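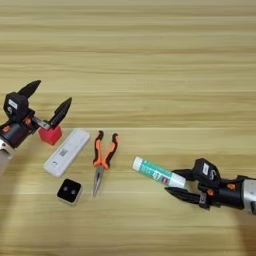 Vamholm swap table moves to the Prollport library

2018-11-03

The small parts swap run by the Vamholm hobby club has a new home. Starting this month it will be held in the ground floor meeting room of the Prollport library, next to the side entrance on Espiritu Street.

The swap is for the odds and ends that collect in drawers and toolboxes — pliers and other hand tools, toy blocks, plastic cases, small electronic parts. Visitors may bring up to 18 items and take home the same number. Items should be clean and small enough to fit on a tabletop with everyone else's. Batteries, paint and glue are not accepted.

The October swap, the last one at the old hall on Ovuvell Road, drew 289 visitors. The hall holds 60 people at a time, and there was a line at the door for most of the morning. The library room is larger and has its own parking lot.

Anything left over at closing is sorted and boxed for the next swap. The club says it now has 2,000 items in storage and is asking for clear boxes with lids, which can be left at the library front desk during opening hours.

Entry is free. Children under 12 need to come with an adult.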